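I've been promising to write up the games shelf sort-out since July, mostly because Jolene Ashby keeps asking how I did it and I keep explaining it badly over the phone. So this is the proper version, Jolene. Get a cup of tea.

## What you need

- a table you can take over for an afternoon
- one big see-through bin (the biggest you've got)
- 2 smaller tubs for bits
- rubber bands or paper bands for cards
- a marker and some masking tape
- somewhere for the rubbish

I bought my bins from Lendley, but any clear ones will do. I did try nice fabric baskets first and they were hopeless. Everybody tipped the whole lot out to find one dice.

## Step 1: Get everything out

And I do mean everything. Ours was spread over a shelf, a drawer in the hall and a carrier bag that had come back from Eltside with us and never been unpacked. Bring it all to the table in armfuls and don't sort as you go. I always start reading instruction leaflets if I let myself sort early, and then it's teatime.

Clear the table first, and give it a wipe. Foam things pick up crumbs like you wouldn't believe!

## Step 2: Pull out the big stuff

Start with anything chunky – foam dice, beanbags, that sort of thing. These go straight into the big clear bin, at the bottom. Foam squashes a bit, so if you pile hard toys on top for months you can end up with a dice that leans. Ours got away with it, but Heather Pomare's set at playgroup has one that only ever rolls a three.

If a foam dice is grubby, use a damp cloth with a drop of washing-up liquid, squeeze it in a towel and leave it overnight. Don't put it on the radiator. I did, and it went crispy on one side.

## Step 3: Cards

This is the slow bit, sorry. For each pack:

1. Find the box. Check it opens and closes, and tape any split corners from the inside.
2. Deal the cards out into suits and see what's missing.
3. Band them and put them back.
4. If the pack is short, write what's missing on a bit of tape and stick that on the end of the box.

A standard pack with both jokers can usually lose the jokers without anybody minding, so I use those as stand-ins. Write "7 of clubs" across the joker and carry on. Gregor McIver thinks this is a disgrace. Gregor can buy us a new pack, then.

Store the boxes flat or on their long edge with the printed end facing out. If you stand them upright they slump over every time someone takes one away.

If you've got several boxes that look alike, put a coloured dot on the end. I had 5 packs to get through and two of them were the same pack twice, muddled together, and it took me ages to work out why I had eight kings.

## Step 4: Little toys and loose bits

You'll have a heap of small plastic pieces by now. Sort them by colour first, even if they don't belong together. It sounds daft, but your eye picks out all the green bits in seconds, and once they're in one group it's much easier to see which came from the same set.

Then put each lot in a tub. I like a cloudy or clear one so you can see there's something blue in there without taking the lid off. Our Joliser counters came in a bag of 105, and no, I didn't check they were all there. If there's enough to play with, that's fine by me.

Anything you can't identify goes in a "mystery" tub for a month. Vaughan Ashby claimed three things out of ours, including a spinner he'd been blaming me for.

## Step 5: Put it back in the right order

- **Top shelf:** cards, and anything with tiny pieces
- **Middle:** the small tubs
- **Floor:** the big bin, lid off if you've got small children who like helping themselves

Label the front of each tub, not the lid. You can't read a lid when there's another tub sitting on it (learned that one from the spice cupboard).

## A few extra bits

Yvonne Tapley asked whether jigsaws go in the same system. I keep mine separate, in zip bags with the picture cut off the lid. One of ours is a 2,022 piece thing of Brunton harbour and it's staying on top of the wardrobe until I retire.

Do the whole lot again before Christmas if you can face it. The second time took me less than an hour – most of the card boxes only wanted a fresh bit of tape.

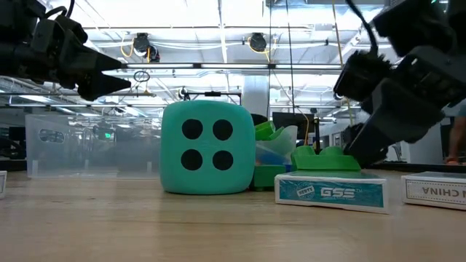
*The foam dice, green toys and card boxes out on the table, with the big clear bin behind.*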